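Lacey Whitlock has been selling other people's overstock for 16 years, and she talks fast. We caught her before opening at Havano, the clothing outlet she runs with Carol Fothergill, and she steamed blouses the whole time.

"Ask me anything but don't ask me to sit down," she said.
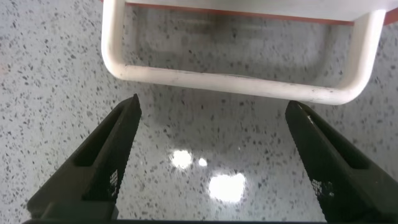
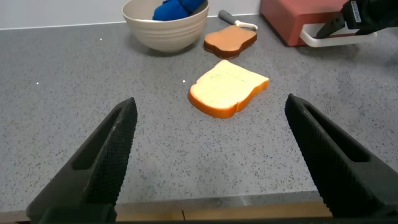

So where do the clothes come from? Mostly end-of-season stock from two labels, Sedent and Lidska, plus whatever a store sends back when it closes a line. Whitlock buys by the carton. She gets a list of sizes and thats it, no picking.

"You get 300 pairs of pants and most of them are a 4," she said. "Who's a 4? You price them low and wait."

Pricing is Fothergill's side. Everything gets a tag the day it comes in, first markdown after a month, second one a month later. Winter coats are the exception – those go on the floor in August and stay at one price until they're gone.

"People laugh at coats in August," Fothergill said. "Then they buy two."

Last year they moved 3,000 pieces, shoes not included. Shoes are a headache. Boxes get split, someone walks off with two lefts. Whitlock keeps one shoe of each pair behind the register now, and customers grumble, but she won't go back.

Men's is small. One wall, shirts and belts mainly, a few Wainwright jackets that Whitlock likes more than her customers do. She'd like to do more for men but says they come in once, buy five of the same polo and vanish till next year.

And kids? "Kids is easy. Kids grow."

Returns: 14 days, tag on, store credit only. Neither of them loves the rule. Fothergill wanted cash refunds, Whitlock said no, they argued about it for most of a spring. It's still a sore subject, you can tell.

What about selling online? They tried it, 121 orders in the frist season, and a lot of those came back. Wrong color, wrong fit, "looked different on my phone." The web shop is closed for now. Whitlock wants it back, Fothergill wants a second fitting room.

"We'll get the fitting room," Whitlock said, and went to unlock the door.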